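# Is the Gamage figure on foreign fighters worth anything?

I keep running into the same number and I'd like someone who reads this stuff more carefully than I do to tell me if I'm being paranoid.

The Gamage Institute put out a paper in September saying 2840 people crossed into the conflict zone through the Tunel border post over the past two years to join armed groups. Since then it's been in two newspaper columns, a radio interview I half heard, and a speech by a foreign minister who used it to argue for closing the post completely. None of them said how it was counted. The columns don't even say "estimated."

I downloaded the paper. The number is on page one and again on page 11, and both times the footnote points to "regional security officials." That's it. No dates, no breakdown by country, no word on whether someone who crossed twice is one person or two.

The minister's government has wanted that post shut for years, well before anybody was talking about fighters, so I'm suspicious about how handy this is. But I also don't want to be the guy who thinks every statistic he dislikes is fake. Is there any independent source for this? And does closing a crossing do anything, or do people just walk around it?

**posted by slowreader_ohio**

---

**borderline_case**

You're not paranoid. I went looking for the origin of this one in the spring, when an earlier version was going around. The earlier version was 783. Same institute, same "regional security officials," same crossing. So either traffic more than tripled in a few months or they changed what they were counting, and the new paper doesn't mention the old one at all. I'd want that explained before I repeated either number to anyone.

The closest thing I found to an independent source is the Humley monitoring reports. They had people at the post for part of the period and logged 47 cases where someone was stopped on suspicion of traveling to fight. Stopped, mind you. That tells you nothing about how many got through, and the monitors say so themselves in the first section. It also doesn't prove Gamage wrong. What it does give you is a method you can read and argue with.
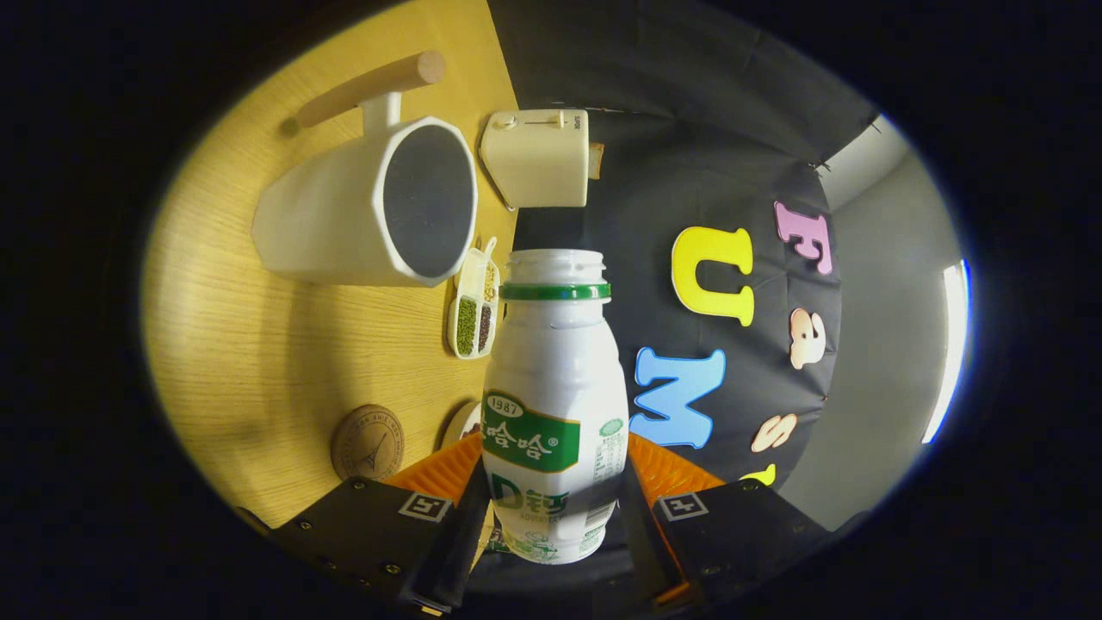 *A bottle of Wahaha AD calcium milk drink.*

On your second question, the honest range of opinion is wide. People who want the post closed will point to the Burkier crossing, which was shut and then reported zero illegal entries the next year. Well, of course it did. There was no one left there to report any. I have never seen a count of what happened on the hill roads on either side of it, and I've asked. Traders from the area told reporters that the price of getting a truck over the back way went up and the trucks kept going – make of that what you will, since traders have their own reasons for wanting it open.

What I would do if you want to press it: write to the institute and ask three things. Whether the figure is crossings or persons, which months it covers, and whether it includes people going the other direction. I sent the first of those and got back a thank-you note and a link to the paper I was asking about.

One more thing. Look at who quoted it first. The radio interview came before the paper was public, and the host already had the number. Somebody was handing it out. That's normal in this business and it isn't a crime, but the paper was being used as an argument before anyone could check it.

---

**marchhare77**

its all made up by both sides, stop reading think tanks. my cousin drove a bus on that route and said he never saw any fighters

---

**dull_but_sourced**

I'm going to push back a little on the first reply, though I agree with most of it.

The jump from the lower figure isn't necessarily fishy. The spring number was for one armed group only – it's in the title of the table, which got dropped when newspapers copied it. The September paper says "armed groups," plural. Doesn't excuse the footnote, but they may be two different counts and I wouldn't build a case on the gap.

Where I'd be harder on them is the word "join." Security officials at a border know who passed, at best. They have no way of knowing what a person did 200 miles down the road. Aid workers, relatives, people selling phones and people going home all use that post. The paper never says how it sorted them, and the minister's speech went a step further and said "trained terrorists," which isn't in the paper anywhere.

As for the bus driver, I don't know what a fighter in a bus seat is supposed to look like.

To the original poster: treat it as a claim by officials, say so when you repeat it, and ask the columnists too. One of them corrected a different figure last year after enough readers wrote in. It took four months and ran at the bottom of page 11, same page number as your footnote, funnily enough.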